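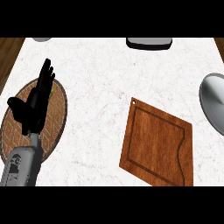 # Questions about the September open day

Collected by Godelieve Prins, Virell training kitchen, Illstead. If your question is missing, write to the front desk and I will add it when I have an answer.

### What will I see at the demonstration?

Kitchen tasks done by a robot arm with a black robotic hand. You will see them first in simulation, on the large screen in the entrance hall, and after that with the real arm in the workshop. The simulated kitchen has a marble worktop with a woven placemat, a wooden cutting board and some dishes on it. The operator chooses the task, and the hand must go to the right object, take it and put it down in another place.

### Why do you start with the simulation?

A mistake costs nothing there. When the hand drops a plate on the screen, we press one key and begin again. We also find it easier to explain what the arm is trying to do when everybody can see the same view from above.

### Is the simulation the same as the real workshop?

No. The real worktop is steel and it is smaller. We change the objects and their places often, because an arm that has learned only one arrangement is not very useful to anyone.

### Does the robot always succeed?

It does not. In our last test series with the task "put on the board" we made 155 attempts and 23 of them failed. Most failures were with small objects which the hand hides from the camera when it comes close. We will not repeat an attempt in secret until it looks good, so please expect to see some failures.

### How long is the visit?

One tour takes 50 minutes. The first begins at 10 in the morning and the last at 4 in the afternoon. Please be at the front desk ten minutes before your tour, as the workshop door stays closed while the arm is moving.

### Must I book?

For the workshop, yes. The screen in the entrance hall is free to look at during the whole day and you need no booking for it. Each booking can be for up to 3 persons. Bigger groups should make two bookings for the same hour and tell us in the comments field that they belong together.

### Can I bring children?

Yes, from the age of eight in the workshop, and any age in the hall. Children must stay with an adult behind the yellow line. Pushchairs can be left at the front desk.

### May I control the arm myself?

In simulation, yes. There are two places with a glove controller, and each visitor has five minutes. The glove is made for the right hand. For left-handed visitors this is a little strange at first, but most become used to it quickly. The real arm is controlled only by our staff.

### Who made the software?

The simulation is made with Cevitden, and the part which plans the movement of the fingers is our own work, under the project name Henare. So far the Henare team has recorded 2,263 simulated runs. One of the team will be in the hall in the morning for technical questions. In the afternoon it is only me, and I will do my best.

### Can I take photographs or film?

In the hall, as much as you like. In the workshop please do not use flash, it disturbs the cameras above the worktop. If other visitors are in your picture, ask them before you put it online.

### Is the building accessible with a wheelchair?

The hall and the workshop are both on the ground floor and the doors are wide. One of the two glove places has a table which can be made lower. Please tell us when you book and we will keep this place for you.

### Is there something to eat?

Coffee, tea and cake in the canteen until 3 in the afternoon. The robot has no part in making them.

### I booked but I cannot come. What shall I do?

Use the link in your confirmation to cancel. You can do this until the evening before. The tours fill up early and there is a waiting list.

### Where do I park?

Behind the building, entrance from the side of the canal. The places in front are for deliveries and for visitors with a disabled badge. The bus from Illstead station stops at the gate.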